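Good practice group, minutes, October 20, 2022

Present: Lok-yiu Hung, Chia-jung Wei, Aigars Krūmiņa, Oi-ling Tang, and me (Yung-ching Kong) on notes. My typing was slower than the talking, so shout if I've put words in your mouth.

Minutes from September. Agreed, once Aigars had his surname spelled properly. Sorry again.

1. The handling rules, draft 3

We got further than I thought we would! Lok-yiu had been through the comments from Kovstead and most of them were about wording. "Operator" now means whoever has the gripper in their hand, and "supervisor" is gone completely as it meant two different people depending on which page you were on.

Long chat about section 5, soft goods. Chia-jung wants one grip point per lift on knitwear and towels, with no second grab while the cloth is in the air. Oi-ling said that's fine for small things but she can't fold a big jumper that way (she mimed it, very convincing). We settled on one grip point for picking up, and two allowed once part of the cloth is resting on a surface. Chia-jung will write it up.

Aigars asked whether we should say anything about pulling threads. Yes: if a loop catches in the jaws, stop, open fully, free it by hand, and mark the attempt as stopped. Please don't tug -- we've all done it.

2. Working in people's homes

The part I care about most, so I probably talked too much. Agreed for the draft:
Ask before moving anything that isn't on the task list. Letters, medicines and family photos get put away by the householder before we begin. The householder can call a halt whenever they like and doesn't have to say why.

Oi-ling wanted a line about leaving the room as we found it. Lok-yiu thought it was obvious. It's going in anyway.

3. The log

Sin now has 862 attempts in it and 164 of those have no outcome filled in. Bit of a groan round the table. From now on the outcome goes in before the next attempt starts, and Lok-yiu will chase the old ones. Flullimix stays as the name for the mixed laundry task. I lost that vote.

4. Trulness

They'd like to see our rules before adopting their own. Happy to share, but only after section 5 is rewritten. Aigars to reply.

Actions
Chia-jung: section 5 wording
Lok-yiu: missing outcomes
Aigars: reply to Trulness
Me: homes section, typed up nicely

Any other business: none, we'd run over.

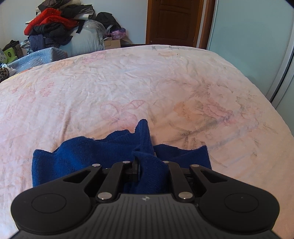
Item 1, soft goods: blue knitted cloth held at one grip point over the bed.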